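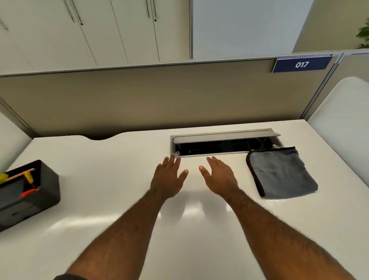 Kenza Gaber wanted to know, when she read our first draft, why a system that claims to recognise what hands are doing should need six weeks to learn that they had stopped. It was a fair remark and we have kept it at the front, partly as a warning and partly because it sums up the project better than our abstract did. The abstract has been dropped.

## What we set out to do

Pumus is a small software tool that takes head-camera video of someone doing a desk job and cuts it into steps: reach, open, hold, close, withdraw. The steps then go to a planner, which is meant to produce a task outline a two-armed robot could follow. We chose cable trays set into desks, on the grounds that a hinged lid is simple. We no longer hold that view.

The work was split three ways. Onyekachi Ogunleye wrote the hand tracker, Ah-rin Bae wrote the segmenter, and I took the planner and the labelling, having missed the meeting where the labelling was given out. Nnamdi Haruna supervised.

## Data

We used 159 clips, of which 20 were held back for testing. Each was labelled by hand in Prarnora, the department's own annotation tool, which saves your work whenever it feels the moment is right. Two of us labelled the test clips separately and then compared. We agreed nicely on which step was which and hardly at all on when one ended. Does "open" finish when the lid stops moving, or when the hand comes off it? We argued this for most of an afternoon and settled on the hand, mainly because Ah-rin had already coded it that way.

## What went wrong first

The first segmenter looked only at hand speed. If a hand slowed down, it called that the end of a step. People slow down all the time, though. They hover near a hinge with their fingers open and think about it. Our program took every hover for a grasp, and the planner, being obedient, told the simulated arm to pick up the desk. In one run it produced 13 grasps for a clip that we had labelled with a single one.

Glossy desktops were the other trouble. The tracker would now and then find a third hand in a reflection and follow it with great confidence. Onyekachi fixed this by allowing no more than two hands per wearer, a rule he describes in the code comments as "anatomical prior".

## What we changed

- A grasp now needs finger closing as well as low speed.
- Lid state is tracked on its own, as open, shut or unsure.
- "Unsure" is passed on to the planner, which waits.
- Steps shorter than 6 frames are merged with whatever came before.

The third change helped most. Earlier versions had been made to choose, and they chose badly and at once.

## Results

Of the 20 test clips, 13 gave a plan we would let the simulator run without one of us near the stop key. A further 6 had the right steps in the right order, with at least one boundary badly placed. The last one has the wearer scratching an elbow halfway through, and the planner included it as a step.

## Left to do

Soft things lying across a tray edge still confuse the lid tracker. We would also like the planner to say why it is waiting, as at present a careful pause and a crash look the same on screen. Nnamdi has suggested a log file. We have started one.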